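Sikdale Kitchen Sim, fault subset

README

This folder holds the runs we would have preferred not to have. The main Sikdale release is the polite one: two arms, a countertop, vegetables that end up where they were sent. The fault subset is the rest, 2000 simulated episodes out of a batch of 4000, each flagged by the checker at least once.

What went wrong

In May we updated the contact solver and left the grip force limits as they were. The old limits had been tuned by Hoxha, our controller package, against a solver that no longer existed. The right hand began squeezing produce well past the limit while the log cheerfully reported zero force. Peppers sank into fingers. An eggplant left the counter at a speed we have chosen not to publish. The left arm, waiting for a handoff message that never came, waited.

The emergency stop did fire, 19 steps late. In simulation that costs you an eggplant. On hardware it would cost more, so please don't train a stop policy on these timings.

Contents

episodes/ joint states and commands for both arms
contacts/ raw solver output, including the zeros
flags.csv one row per flag, with the Stoltametti checker code
render/ still frames, letterboxed

Known problems

Checker code 18 means "object inside gripper." It also fires on perfectly good grasps when the object is round. We know.

Mesh objects such as the fry basket use a simplified collision shape, and things may rest on air near the rim.

Force columns before the patch are decorative.

The fix is in the Donura branch. Reports of new faults are welcome, old ones less so.
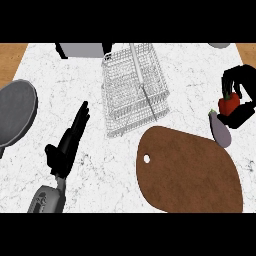

Still from render/: right gripper holding the bell pepper, left gripper open and empty.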